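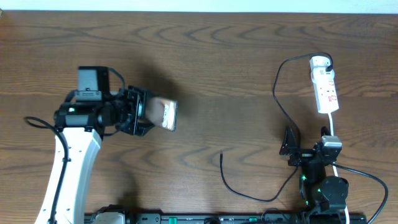 Progress Report to the Ulberg Fund: The Old Drives Project

April 9, 2020

Hello again, and thanks for being so patient with me! I know this was meant to be a two-page form with boxes, but you said last time that a letter would do, so a letter is what you're getting.

Where the work happens now

The biggest change is that we have a proper table. In the fall I was working on a folding thing that wobbled every time somebody walked down the hall at the Villa, and a wobbling table is a terrible place to put an old hard drive. The new one is wood, a medium brown with darker wavy grain running through it, and it has room for everything I need at once (plus quite a lot I don't). It's against the pale wall, and I've got a white power strip up on the top where I can reach it. The strip has little red switches. You'd think a person could get through life without caring about switches on a power strip, but I have crawled under enough furniture to pull plugs that I'm a convert.

It's still a bit of a cable jungle, I admit. There are black ones and white ones going every which way, and one thin black one in the middle that I keep meaning to deal with. I've asked for cable clips in the next budget, see below.

What we've copied so far

You'll remember that the Carkillow families lent us their old computers and loose drives, the ones with photos and letters and school newsletters that never got moved onto anything newer. We took in 55 drives. Most arrived in shoe boxes, wrapped in dish towels or old T-shirts, and one came inside an oven mitt, which I thought was a very good idea and have since copied.

The copying went better than I'd feared. Eight of the drives won't start at all. A few of those click, and when a drive clicks I stop right away, write it down and put it back in its bag. I don't want to make anything worse, and the owners have all been told. Everything else could be read at least in part, and for most of them I got the whole contents across on the first try. The slow ones I left going while I did labels.

From those we now have 2,000 photos sorted into family folders, and that's only the ones I've looked at with my own eyes. There are a lot more waiting. So many birthday cakes! There's also a long run of pictures of the old bridge going up, taken from the same kitchen window by somebody with a great deal of patience, and I think those will be the stars of the Liltmont display when we get to it.

Handling, which you asked about

Your note wanted to know how we keep the drives from getting mixed up or knocked about. It's pretty simple. One drive comes out at a time. I hold it by the sides and keep my fingers off the circuit board, I read the label out loud (yes, to myself) and write the owner's code and the number from the label in the book before any cable goes near it. When it's finished I power down, wait for it to stop spinning, and bag it. Then the next one comes out.

The one mistake so far was in the winter, when two drives of the same make from the same house went back in each other's bags. I caught it the next morning from the book. They've got colored dots on them now.

I also wipe the table down before I start, and drinks live on the windowsill. I broke that second rule once and I'm not proud of it, but no harm done.

Money

You gave us $2,000 and most of it has gone. The table and a decent chair were the biggest piece, then two backup drives, then the adapters. I had badly underestimated the adapters. Older drives want a different connector from newer ones, some need their own power supply, and I ended up buying one twice after the first stopped working within a week. The seller did refund me, so that's back in the pot. Anti-static bags were cheap and I bought too many, so if any of your other groups could use some, please tell them to write to me.

What's left will cover cable clips, labels and printing. I'm not asking for more at this stage.

What's slower than planned

The visits. I'd promised afternoons where people could come in, sit down and tell me who's who in the pictures, and those are off for the time being with everything that's going on. I've been sending small batches by email and people write back with names, sometimes with whole stories. It's slower, and I miss the company, but the notes are better than what I used to scribble down while somebody was talking. One lady sent four pages about a dog.

The display may have to move too. I had June in mind and I'd rather tell you now that I'm not sure of it. If the Villa can't open its front room by then, I'd like to put a first set online and do the real thing later. Would that be all right under the terms? Let me know and I'll change the plan.

Next up

- Finish sorting the photos that are already copied
- Second backup, to be kept at a different address
- Get a price for the drives that won't start (only a price, I won't send anything off without the owners' say-so)
- Return the first boxes to families once it's okay to knock on doors
- Cable clips!

Write or call any time. I'm usually at the table in the mornings.

Warmly,
Wellington Falcão
Old Drives Project, Liltmont

Related items

Old Drives Project: first letter to the Ulberg Fund
How to label a drive before you lend it
Carkillow families: loan form and questions
Names wanted: the bridge pictures
Room notes from the Villa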